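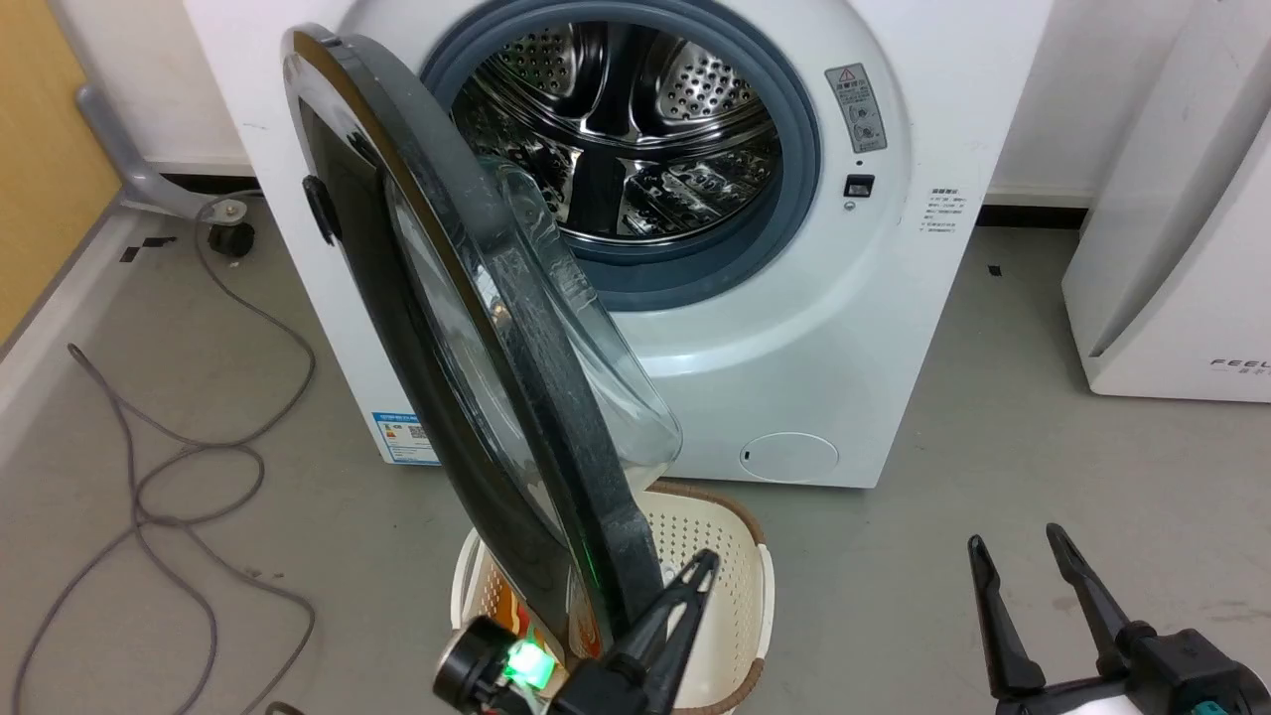

Which number did the second railcar at Stistdale carry before the rebuild?

Print this page | E-mail this page

Hello all. I am trying to make a correct list of the diesel railcars which worked the branch from Hurnley to Stistdale in the last years before it closed to passengers. I did not grow up in this country and I never saw the line working, so I depend on books, on old slides and on the memory of other people.

My problem is with one vehicle. In my late father-in-law's slides there is a railcar standing in the bay platform at Stistdale, and the number on the side is clearly 441. In the small book about the branch which the station bookshop used to sell, the author writes that 441 was scrapped after the fire in Bernel shed, and that the branch was then worked by one railcar only until the end. But on the slide mount is written "June, after the fire", in pencil, and the handwriting is my father-in-law's. He was a careful man with his slides. Also the cab front has the flat type of window, and as far as I understand this was only fitted at the rebuild.

So I have two possibilities. The book is wrong and 441 was repaired, or another railcar received the number 441 later. Has anybody seen a works list, or a photograph of the other end of the vehicle? I would also like to know if the maximum speed on the branch was 60 or 70, because I have found both.

Thank you in advance for your patience with my English.

Posted by Lineside Lodger

Jacobus Mabaso
I can help you with a part of this. The book has several mistakes about the Bernel fire and I would not trust it for numbers. I worked in the parcels office at Hurnley at that time, so I was not shed staff, but we saw the railcars every day and we had to write the vehicle number on the parcels sheet.

There were two railcars before the fire, 441 and 447. The one which burned badly was 447. It stood nearest to the fuel store. 441 had damage to one cab and to the roof at that end, and it went away on a goods train under a sheet. It came back in the spring with the new flat windows at the damaged end only. The other end kept the old curved windows until the last day. If your slide is taken from the footbridge side, you are looking at the repaired end, and this agrees with what your father-in-law has written.

I think the confusion comes from the number plates. When 447 was broken up, some of its parts were used for the repair, and one side door still had a small 447 painted on the inside edge. Somebody in the enthusiasts' circular reported this as "447 running as 441", and after that it was copied from one article to the next one. I wrote a letter to correct it but it was not printed.

About the speed. The railcar was allowed to run at 70, but the line was limited to 60 from Hurnley to the viaduct, and less than this over the viaduct and through the two curves after it. So both of your figures are right, one is for the vehicle and the other is for the track. Between the curves and Stistdale I do not remember the limit and I prefer not to guess.

Please look also at the exhaust pipe on your slide. After the repair it came up outside the cab wall, to the left of the window. Before the fire it was inside. If you can see the pipe, there is no doubt any more.

branchline_bay
pretty sure they were all scrapped. there is a model of it by Fabbri and the box says 447, that was a limited run of 1,000 so they must have checked it

Kettle Siding
The model is not a good source, I am sorry to say. I own it, and it has curved windows at both ends together with the late livery, a combination which in my opinion never existed. It is a nice model and it runs well, but the maker has mixed two periods.

I agree with Jacobus about the one flat end. I have a black and white print of the Hurnley end of the train, taken at 4.15 in the afternoon according to the back, and there the windows are curved. The number is in the shadow and I can read only the first two figures, 44. For a long time I believed that my print was from before the fire, but the bay platform has already the short lamp posts, and these came later. With your slide it would be the same railcar seen from both ends.

A works list does exist for the Bernel vehicles. I have seen a copy in the county record office, in a box with the wages books, under the name of the shed and not under the name of the railway. You must order it the day before. The page for the railcars was in poor condition and I did not make notes of it, which I now regret.

Lineside Lodger
Many thanks to both. I have looked again with a stronger magnifier and there is a pipe on the left of the window, outside. I will change my list and order the box.

Print this page | E-mail this page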